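About Gistument

Our Company
Our Work
Our Laboratory
Working With Us

Gistument is an independent test laboratory for robot grippers, arms, cameras and controllers. We are engaged by companies that are about to buy automation equipment and wish to know how one product compares with another before an order is placed. We do not manufacture or sell equipment, and we accept no commission from those who do.

The laboratory opened with one bench and one arm. It now employs 15 people, among them engineers, technicians and a small reporting staff. Our clients include food packers, parcel handlers, makers of household goods and university departments.

Our Work

A comparison at Gistument begins with a written test plan, agreed with the client. The plan names the equipment, the objects to be handled, the tasks to be performed and the conditions under which an attempt is counted as a success or a failure. Once the plan is signed it is not changed while testing is in progress. If a client wishes to add an object or a task, a second plan is drawn up and the results are reported separately.

A standard gripper comparison consists of 300 attempts for each product. Every attempt is recorded, including those that fail, and the recordings are delivered to the client together with the report. We keep our own copy for 52 months.

Many of our tasks are performed on a plain white table with ordinary tableware and soft toy food. Such objects are inexpensive and easily replaced, and their rounded shapes are demanding for fingers designed to hold flat-sided parts. Views are taken both from the wrist and from above the table, so that camera placement can be judged along with the gripper itself.

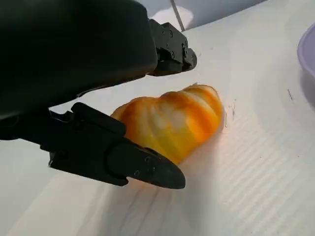
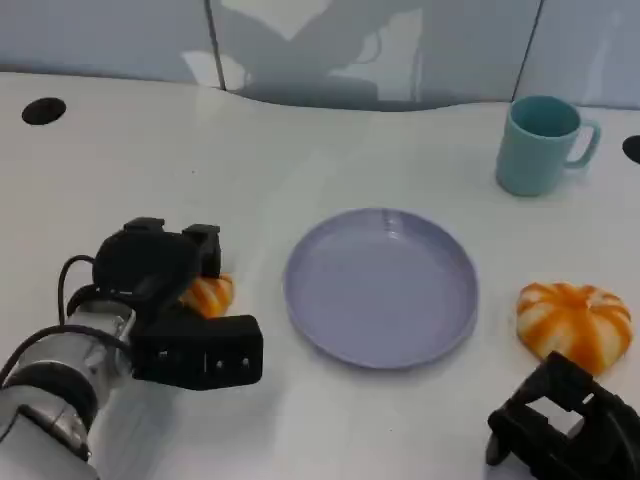

Clients frequently ask whether a second arm is worth its cost. Our answer depends on the task. For simple transfers, one arm with a well-chosen gripper is often sufficient, and the money may be better spent on the controller. For work in which one object must be steadied while another is placed, two arms are normally tested together under a shared controller, and the time spent waiting by each arm is reported.

We give the same attention to cameras. A wrist camera offers a close view of the fingertips, but a large gripper housing may hide part of the work. A higher camera shows the layout of the table and may lose the object behind the fingers at the moment of contact. Our reports state which views were available for each attempt and what each contributed.

Our Laboratory

The laboratory occupies two floors of the Dalumer Building. The Eichhorn Room is set aside for long tests that run overnight, and the remaining benches are used for shorter comparisons and client visits. Our scoring software, Skana, was written by our own staff and has been in use on all projects since January. It stores the test plan, the recordings and the scores in one place, and clients may view their results as testing proceeds.

Working With Us

Inquiries are welcome from organizations of any size. A first consultation is free of charge. Clients may supply their own equipment or ask us to arrange a loan from the manufacturer, and they are invited to attend any day of testing. All equipment is returned in the packaging in which it arrived.

Reports remain the property of the client and are not shared without written permission.

Page last reviewed June 2022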